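Home Contents Chapter 5 Worksheets Index Next

CHAPTER 5
Budgeting for Grippers, Pads and the Rest of It

Start with a number. 684 dollars. That was the line for "misc. parts" in the first budget Mylene Gatchalian wrote for the packing bench at Bevstead, and it was gone by the end of January. Tools were fine. Pads weren't. Nor cables, nor the tables everything had to sit on.

So this chapter is on buying. Chapter 4 was picking a task, and if you skipped it go back, at least to the task sheet. You can't price a gripper for a job you haven't written down.

What you should be able to do by the end:
Write a parts list with a wear column.
Tell a purchase cost from a running cost.
Read a quote and find what's missing.
Set a reserve and defend it in a meeting.

5.1 The price on the quote

The quote is the small part. Students never beleive this until they do the worksheet. A quote covers the tool, maybe a mount, maybe one set of pads. Look for the words "as configured" – then find out who configured it and for what.

Take the Paltdale case, which we use all through this chapter. Small shop, short runs, lots of household goods of different shapes. Kenneth Dalisay asked for prices on a hand-held setup, two tools, for recording how people pick and place. The total came back at 3,554 dollars. Good price. Signed on a Tuesday. What it left out: spare pads, fasteners, a second table, shelving, shipping on returns, and anybody's time.

Go through your own quote the same way. Pencil, two colors. One for what is on the page, one for what has to be there on day one and isn't. If the second color has nothing, look again.

5.2 Fixed, running, and the stuff in between

Fixed cost: you pay once. Tools, tables, shelf units, storage.

Running cost: you pay as long as you work. Pads, screws, tape, cleaning supplies, test objects that crack or go missing.

In between: things that look fixed and aren't. A linkage feels like a fixed cost. Price a spare anyway. Same with test objects – containers, lids, bins. A buyer at Tolach listed hers as fixed for the whole year and had to reorder before spring.

Rule for the worksheet: if a part touches the object, it goes under running. No exceptions for the first draft. You can argue it back later.

5.3 The wear column

Most parts lists have four columns. Part, supplier, price, quantity. Add a fifth – wear. Write what the part looks like now, in plain words, not "good" or "OK". Ragged edge, peeling corner, scuffed, seam showing. A person who has never seen the tool should be able to find the spot from your note.

Then a date for the next look. Put it on the calendar, not in your head.

Pads are where to practice. They are cheap one at a time, which is how they get missed, and every finger has one. Charito Umali kept a wear column at Evangelista and asked for 9 sets in her second budget, against 5 in the first. She got them. The notes did the arguing for her; she just passed the pages across the table.

Don't replace on looks alone, though. A scruffy pad may still hold fine. Log the condition, log the dropped picks, compare the two. Thats the whole method.

5.4 Plan the bench too

Draw it to scale before you order. Table, shelf, storage, room to swing an arm. Two people with tools need more table than one person with one, and the shelf has to be open on the side you reach from. Measure the door as well. Pacita Evangelista's first table would not go through hers, and the return shipping came out of pads.

Light colored tops are worth asking about. Dark parts show up on them, dropped screws too. Ask for the load rating on any shelf in writing.

Look over the two pictures with your blank parts list next to you. Fill in the wear column for the pads first, then list what else would need a line.

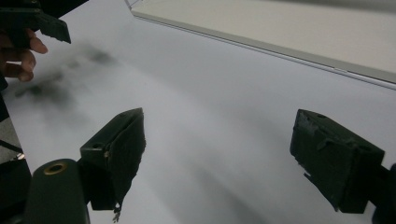
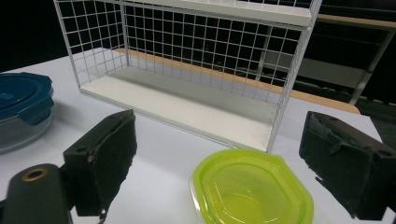
Figures 5.1 and 5.2. Gripper fingers with worn pads over a white tabletop.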